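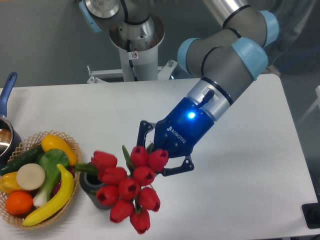 *Figure 1. Red tulips at the dark gray vase, with the basket of artificial produce alongside.*

**Progress report: Innes Common Rooms, table settings and household props**
Prepared for the Cleltgate Fund by Kenneth Gillies
Reporting period ending January

**1. Summary**

The grant supports the furnishing of shared tables at the Innes site with durable, everyday household items. Work is on schedule in most respects. Of the 56 settings agreed in the original plan, 19 have been assembled and entered in the register, and a further 15 are awaiting delivery of parts. The remainder will be ordered in the next period.

**2. Work completed**

The kitchen table setting is now in its second version. It combines a round woven wicker basket of artificial produce, a plain cylindrical vase with red tulips, and a stainless steel cooking pot with a long blue handle. The first version used a solid-sided basket, which hid most of its contents from anyone seated at the table. The open lattice rim of the replacement is also easier to dust.

The produce was selected to cover a range of shapes and colors. A banana, an orange, a cucumber, a yellow bell pepper and a bok choy are included in the current basket, together with smaller pieces. Mitra Daneshvar has prepared a contents card for each basket so that missing items can be identified and replaced individually. The cards will be laminated once the list is final.

Closed tulip blooms were preferred to open flowers. The bunch keeps a compact outline and leaves room on the table for the other items.

**3. Variations from plan**

Pleltden, the supplier of the vases, has discontinued the taller size specified in the application. The shorter size has been accepted at the same unit price. Two settings intended for the side room have been moved to the main room while the side room floor is repaired. Neither change affects the total award.

The Prillumix shelving order remains open. A revised delivery date has been requested in writing - no reply had been received when this report was prepared.

**4. Next period**

- Assemble the settings for which parts are on order.
- Complete the contents cards and attach one to each storage box.
- Agree with the Fund on a replacement allowance for flowers and small produce.
- Review the storage arrangements at the Tuesday site meeting.

Receipts for the period are attached separately. Questions on expenditure should be directed to Mitra Daneshvar at the Innes office.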